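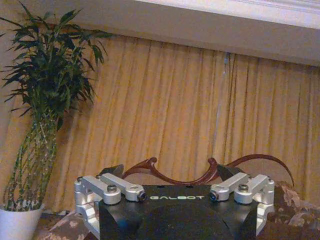
Do you really need to wash wool curtains every year? Once every few years is plenty, as long as you shake them out and air them when the weather's dry.

I learned this the slow way. Back in July I hauled mine down to the cleaners in Vestorport, paid $100, and got them back a good two inches shorter. The woman at the counter said wool does that. Thanks!

So now I do it at home – cool water in the bathtub, a capful of Degefa wool soap, no wringing. They hang over the shower rail overnight and go back up damp so the weight pulls them straight.

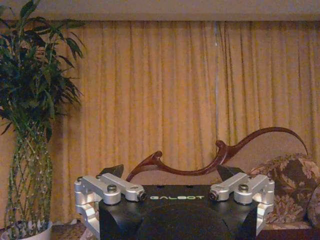 Color is the other thing I keep going back and forth on. My living room faces north and gray looked awful in there by four in the afternoon, so I've been leaning toward something warm, and a golden-orange like this long pleated curtain is pretty much what I have in mind. Pleats eat up fabric, though (I priced it at Grastier and nearly came out at $300 before lining). I'm going to try the remnant shop in Ernuneck first and see what they've got in 12-foot lengths.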